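Drying Shrinkage and Surface Wear of Cement Screeds in a Shared Workshop Building

Student project report, module in Building Materials
Submitted Mar 13, 2018

1. Background

The Costache building was put up as a textile store in 1881 and converted to teaching workshops in stages. The ground floor was relaid during the last stage with a cement and sand screed over the old brick arches. Within two winters the screed had cracked along the line of the arches and had begun to dust at the door thresholds. The department asked for a small study of whether the cracking came from the mix, from the way the screed was cured, or from movement in the structure underneath.

This report covers the first two questions. Movement of the arches would need level readings over at least a full year and is outside the time allowed.

2. Aims

The aims were as follows.

To measure the drying shrinkage of three screed mixes under the same room conditions.

To compare curing under polythene sheet with curing in open air.

To test whether a surface hardener reduces dusting on a screed that has already been laid and cured badly.

3. Materials

Mix A was a plain screed of one part cement to four parts sharp sand by weight, with enough water to give a semi-dry consistency. Mix B was the same but with polypropylene fibres added at the rate printed on the bag. Mix C was a bagged product, Duradance Floor Screed, mixed with the quantity of water stated by the supplier.

The sand came from the Nurkov quarry and was supplied damp. Its moisture content was measured by oven drying before each batch and the added water was corrected to suit. The first batch of Mix A was made without this correction and was thrown away, as it was visibly too wet and slumped in the mould.

The surface hardener was Jenetti Clear, a water-based silicate liquid. It was applied by brush in two coats, the second at right angles to the first.

4. Method

4.1 Shrinkage prisms

Prisms were cast in steel moulds with a brass stud at each end. They were taken out of the moulds the next day. Half of each set was wrapped in polythene for seven days and the other half was left on open racks. Length was measured between the studs with a dial gauge frame, set to zero against a reference bar before every session. Each prism was marked with an arrow and always placed in the frame the same way up, because turning a prism over was found to change the reading by more than a week of drying.

Prisms were also weighed at each session so that loss of length could be set against loss of water.

4.2 Test panels

Six panels were laid on the workshop floor in timber frames, two from each mix, on a separating layer of building paper. One panel of each pair was covered and the other left open. The panels were tamped with a straight edge and closed with a steel float. Float finishing was done by the same member of the group throughout.

4.3 Wear

A simple wear test was used, as the standard abrasion machine was not available. A weighted block faced with abrasive paper was drawn back and forth over a marked strip of each panel for 624 strokes. The paper was changed at fixed intervals. Loose dust was swept into a tray and weighed. The results allow the panels to be ranked against each other but cannot be compared with published abrasion classes.

5. Results

5.1 Shrinkage

Plain Mix A, cured in open air, shrank fastest over the first fortnight and had the largest final value, 624 microstrain. The wrapped prisms of the same mix showed almost no shrinkage while the polythene was in place, then followed a curve of much the same shape, displaced by a week and ending slightly lower.

Fibres made very little difference to the shrinkage of the free prisms. This agrees with the usual explanation that short plastic fibres control early cracking while the screed is still weak and have little effect on the total movement of the hardened material.

Mix C had the lowest shrinkage, at 269 microstrain for the wrapped set. The bag does not state what additives are present, so the reason for the lower figure cannot be given here.

5.2 Cracking of the panels

The uncovered Mix A panel developed a crack across the middle and two shorter cracks starting from the corners. The covered Mix A panel had one fine crack, which could only be seen when the surface was damped with a sponge. Neither Mix B panel had cracks wider than a hair. The Mix C panels did not crack but the uncovered one curled at two corners and sounded hollow when tapped.

Curling was not included in the original plan and was recorded only by laying a straight edge from corner to corner and sliding a feeler gauge under it. The values should be treated as indicative.

5.3 Dusting

The uncovered Mix A panel lost 53 grams of dust from the marked strip. This was the worst result. The covered Mix A panel lost well under half that amount, and the difference between mixes was smaller than the difference between covered and uncovered panels of the same mix.

After two coats of Jenetti Clear the uncovered Mix A panel was tested again on a fresh strip. The loss fell to a value close to that of the covered panel before treatment. The second strip lay nearer the edge of the panel, where the float may have compacted the surface more, and part of the improvement may be due to this.

6. Discussion

The panel results point to curing as the main cause of the dusting at the thresholds. These are the places where the screed would have been exposed to moving air from the doors during its first few days. No record of the original curing has been found. The contractor's invoice lists cement, sand and labour, with no entry for sheeting.

The cracks along the arches are harder to assign. The free shrinkage of a mix like Mix A is enough to crack a bonded screed of that thickness, and a shrinkage crack would tend to form where the section is weakest. Over the arches the screed is thinnest at the crown, so shrinkage alone could produce cracks in the pattern seen. Movement of the arches could produce the same pattern. The present work does not separate the two.

The test panels differ from the real floor in one important way. They were laid on building paper and were free to slide, while the real screed was bonded to the fill beneath. A bonded panel would be expected to curl less and crack more. A further pair of bonded panels was planned but the slab area set aside for them was needed by another group.

Room conditions were less steady than intended. The heating was off over two weekends, and humidity at the rack rose on both occasions. The prisms gained a small amount of weight and the shrinkage curves flatten at these points. The readings have been left in and not smoothed.

7. Conclusions and further work

Covering the screed for seven days reduced dusting in all three mixes and reduced visible cracking in the plain mix. Fibres reduced cracking but not free shrinkage. The bagged screed shrank least but curled when left uncovered. The silicate hardener improved a poorly cured surface, subject to the reservation in 5.3.

For the Costache ground floor, it is suggested that the thresholds be vacuumed and treated with two coats of hardener, and that the arch cracks be left unfilled until level studs have been fixed on both sides of at least three of them. The studs could be read monthly from May. Filling the cracks before then would hide any further movement.

The remaining prisms have been kept on the rack and labelled so that another group can continue the readings.
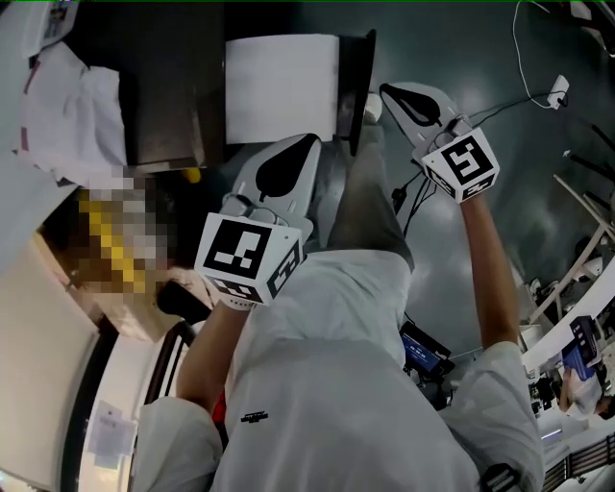
Comment from the second marker: the wear ranking is believable, but section 5.3 should give the dust loss for all six panels in a table, including the ones that did well. Please also state how old the panels were when the first strip was tested. A silicate hardener acts on free lime near the surface, and its effect on a young panel may not carry over to thresholds that have been down for two winters. I would want a trial patch at one doorway before the whole floor is treated.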